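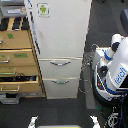 Filing cabinet and wooden drawer unit, seen from above.

March
By Genowefa Szewczyk

4. Installing the game and moving your old saved games

This section explains how to install Gachanja on a second computer and how to bring your saved games with you. It is written for the version 2 release. If you still play the first release, please read section 3 before you begin, because the saved games must be converted one time and this can not be undone.

You will need:
- your player name and password
- the installer from your account page
- a USB stick with at least 500 MB free, if the two computers are not on the same network
- some 27 minutes, of which most is waiting

4.1 Before you start

1. On the old computer, start the game and load the save you played last. Walk to any inn and save there. Saves made in the open field can also be moved, but the weather and the position of travelling traders are then set again from the beginning.
2. Leave the game with Menu > Save and Quit. Do not close the window with the cross.
3. Wait until the small wheel in the lower right corner of the launcher has stopped.
4. Write down the build number. You find it in the launcher under the title. It must be 814 or higher.

Note: If your build number is lower, press Update and repeat steps 1 to 3. A save that was made before the update keeps its old number until you save again.

4.2 Copying the saved games

1. Open the launcher and choose Tools > Open save folder.
2. You will see one folder for each hero. The folder has the name of the hero, for example Iltdale if you kept the name which the game suggests.
3. Copy the complete folder. The file with the ending .idx is small and looks unimportant, but without it the list of saves on the new computer stays empty.
4. If you use mods, copy also the folder named "extra". Mods which only change sounds or the colour of the map do not need to be copied and can be downloaded again later.
5. Eject the USB stick in the proper way and wait for the message of your system.

CAUTION: Do not rename the folders. The game compares the folder name with the name inside the save. When they are different, the save is shown in grey and can not be loaded.

4.3 Installing on the new computer

1. Run the installer. When you are asked for the language, choose the same language as on the old computer. You can change it afterwards in the options.
2. Choose the drive. A fast drive makes a big difference when you enter the town of Cillcombe, where many houses are loaded together. On a slow drive the game works also, but you will see the loading picture more often.
3. Leave the box "Create new hero at first start" empty.
4. Press Install and wait. The bar may stand still for several minutes near the end. Please do not cancel.
5. Start the launcher one time, log in, and close it again. In this moment the save folder is created.

4.4 Putting the saved games in place

1. Open Tools > Open save folder on the new computer.
2. Paste the hero folders. If the system asks whether to replace files, answer No and read the note under this list.
3. Start the launcher. Under "Heroes" choose Refresh.
4. Load your last save from the inn and check three things: your gold, your quest list, and the contents of the chest in your house.
5. Save in a new slot. Keep the old slot until you have played for at least one evening.

Note: The question about replacing files means that a hero with the same name already exists on the new computer. Move this hero to another place first. If the cloud copy is switched on, it is possible that your save has arrived already by itself and you can skip the rest.

4.5 Cloud copy

The cloud copy is switched off after a new installation. To switch it on, go to Options > Account > Cloud copy.

1. Load the save you want to keep.
2. Switch on the cloud copy.
3. When the game asks "Which version do you want to use?", choose This computer.

CAUTION: If you choose Server at this point, the saves on your computer are replaced by the older ones. The launcher does not ask a second time. Salim Nyanda from our support desk can sometimes bring back a lost save, but only when you write to him on the same day and do not play in the meantime.

4.6 If something does not work

The list of heroes is empty: the .idx file is missing. Repeat 4.2 from step 3.

The save is grey: the folder was renamed, or the build number is too low. Compare both computers.

The game starts but the controller does nothing: settings of the controller are not part of the save. Go to Options > Controls and choose your model again. Personal button layouts have to be made new.

The hero stands in the wrong place: this happens with saves from the open field. Use the map to travel to the nearest inn, then save.

The server is closed: maintenance takes place every Monday morning. You can play without connection during this time, and the cloud copy will be made later.

Continue with section 5, Picture and sound settings.

Prallska Games, player support. Text: Genowefa Szewczyk. Corrections: Urszula Pawlak. All rights reserved. | Contact | Back to top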